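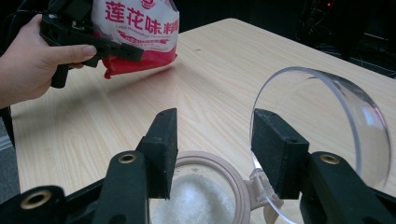
September, bench 2, 09:15

Second pass on the Vostell hand-held gripper kit, trial pair, on loan for evaluation. Question from Iwona Kołodziej's group at Goltport is whether to buy for the kitchen tasks or keep printing our own. Pouring and refill tasks only in this entry. Iwona has the textile results in her own book.

Setup as last time: two grippers, camera on each, one operator per gripper for the first block, then both in one pair of hands. Bag in one gripper, jar with the hinged lid handled by the other. Table cleared between the two so the path of the bag stays in view.

Notes on the hardware

Pads. Black foam on both fingers, flat faces. Fine on the bag, top pinched, no slip that I could feel through the grip. On the clear lid the foam drags a little when the finger slides along the inner face. Sanaa Ramadan wants to try a harder pad there. I would leave it alone until we have a full block on the stock pads.

Inserts. Brass, threaded, set into the arms. Checked all of them with the hand driver after the first block, none turning in the plastic. Our printed arms were failing at exactly this point, so this is the main argument for the kit so far.

Trigger. Return spring is stiffer on gripper B than on gripper A. Measured nothing yet, just feel. Nawal Mahrous noticed it independently. To be raised with Vostell.

Lid task

Holding the lid open with one finger pushed against the inside works better than pinching the rim. Pinching lets the lid rotate about the clasp and the jar follows it. With the finger inside, the jar stays put as long as you don't lean on it. Cost: the gripper view then has jar and lid low in frame, and the bag sits high in the image, to one side. Acceptable for replay, less good for training. Ask Ilham Belkadi whether the second view covers it.

Bag task

Thin plastic bag is the hard one. It sags under the pinch and swings when moved fast, so pose at the jar is not repeatable between operators. Slowed the approach down. Changed the instruction sheet to say grip near the top edge, center, and wait for the bag to settle.

Recording

Target is 1000 episodes across all tasks before the loan ends. Clips capped at 15 seconds, which is tight for lid plus bag in one go. Options are to raise the cap or split the task. I prefer splitting. Nawal Tazi is against it, says the Nultanberg people will want the whole sequence. Left open.

Discarded 8 clips from the first block, all for tracking loss when the gripper was turned toward the dark end of the room. Moved the lamp. Repeat the check after lunch.

Open items

Spring force, A against B, use the small gauge.
Spare pads: price for a pack of 5, not on the Montoya quote.
Clip length, decide with Nawal T.
Wipe pads before the next block, sugar or salt grains get into the foam.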